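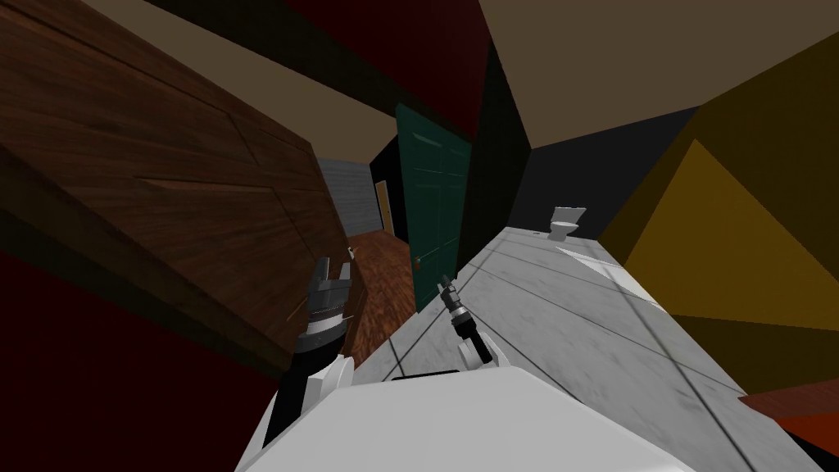

# Wikby: TV episode notes dataset

We use cookies to remember your settings. Accept | Decline

Last updated: May

Wikby is a set of 1,284 episode summaries from 79 canceled teen dramas and family comedies. Yuk-lan Kong wrote most of them and Hiu-tung Kao checked the cast lists.

## Contents

- `episodes.csv`: one row per episode, with show, season, title and summary
- `cast.csv`: main and recurring characters
- `themes.csv`: tags such as divorce, first job, coming out, moving

Summaries run to 500 words at most. Specials are left out. Spinoffs count as separate shows.

## Known gaps

Season 2 of *Dovero* has no theme tags yet. Guest roles in *Tam* are incomplete.
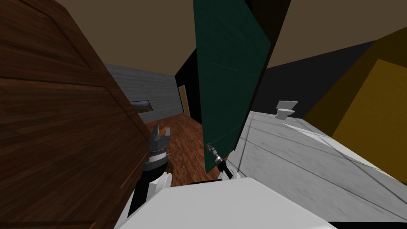

**How are two-part episodes listed?**

Each part gets its own row, and both rows share a value in the `pair_id` column.

## Comments

**Rirkier:** The finale of *Tam* is tagged "moving" but they stay in town.

**Hiu-tung Kao:** Thanks, fixed in `themes.csv`.

**dramafan:** Any plans for air dates? I'd like to sort by them.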